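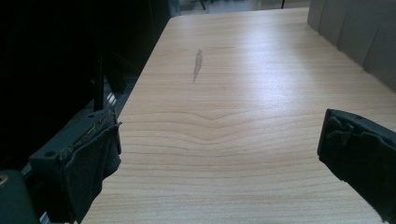
The table, with its grey smudge up towards the far end and the ceiling light doing it no favours.

How to get a dark mark off a laminate table without making it worse

By Catriona Purves
9 February 2021

There are two kinds of people in the world of stained tables: those who put a coaster over it and those who go at it with a scouring pad. I have been both, sometimes on the same afternoon. What follows is the method I use now, which is slower than either and leaves you with a table afterwards.

It is meant for the common sort of table with a printed wood-grain top, shiny enough to show every fingerprint. If yours is solid oak and belonged to your grandmother, please close this page and ring somebody.

Make sure it is a mark

Laminate is a picture of wood, and whoever drew the picture liked drama. Mine has a big shallow V of darker stripes across the middle, and in our first week together I spent a good ten minutes scrubbing it. It is still there, being grain. A real mark ignores the pattern. The smudge on mine runs more or less lengthways while the grain lines go across, and it is grey where everything else is tan.

Then move your head. Overhead lights put a white patch on a glossy top, and you can hide half a breakfast in there. Turn the light off, crouch until your eye is nearly level with the surface and look along it from the window side. Run a fingertip over the mark while you're down there. If you can feel a ridge, something is sitting on top and will probably come off. If it's flat, it may be a stain or a scuff. If your finger drops into a groove, that's a scratch, and you can skip to the end for sympathy.

What you need

A bowl of warm water
Washing-up liquid
Two soft cloths, one of which stays dry
Bicarbonate of soda
Surgical spirit or a plain white spirit-free hand gel
An old plastic card
Cotton buds

You do not need the Vudik stain pen, which I bought, and which left a small stain of its own.

Step 1. Wash it properly

Clear the table. All of it, including the post. Put a small squirt of washing-up liquid in the warm water, wring the cloth out until it stops dripping and wipe the whole top, going with the grain lines. Doing only the mark gives you a clean circle that looks far odder than the smudge did. Dry with the second cloth straight away, and keep water out of the edges, where the laminate can lift and never quite forgive you.

Step 2. Scrape, if there's anything to scrape

Hold the plastic card nearly flat and push it under the ridge. A Nisbet loyalty card is ideal, having no other use that I've found. No knives. Soledad Halvorsen used a knife on hers and now owns a tablecloth.

Step 3. Spirit on a cotton bud

Try this somewhere hidden first - the underside of the overhang won't tell you much, so use a back corner of the actual top. Wait a minute. If the shine is still a shine, carry on.

Dampen a bud and roll it along the mark, starting at the faint end and working towards the dark one. Going the other way drags the worst of it over the bit that was nearly clean. Change the bud as soon as it goes grey. Pen, rubber scuffs and the black stuff off the bottom of appliances tend to give in here. Keep it away from candles and open a window.

Step 4. Bicarb paste

Still there? Mix two teaspoons of bicarb with enough water to make something like toothpaste. Dab it on, leave it for five minutes, then wipe with a damp cloth and no more pressure than you'd use on a pair of glasses. It is a very mild abrasive, and the word to worry about in that phrase is abrasive. Rinse twice, or you'll have a chalky bloom tomorrow and think it's a new stain.

One more go is fine. After that you are polishing a dull patch into a shiny table, and a dull patch is for life.

If it won't shift

Some marks are in the surface. Heat marks are, and so are most hair dye incidents. Repair kits exist, and the Verno wax sticks are decent for a scratch if you can match the colour, though "pale beige pretending to be cherry" isn't on the chart. I blended two and it passes from the doorway.

Don't sand it. The pattern is thinner than you think and there's chipboard or something equally glum waiting underneath.

Afterwards

A damp wipe and a dry one most evenings is plenty. Skip spray polish on laminate, as it builds up into a film that collects prints. The fruit bowl can go back wherever you like.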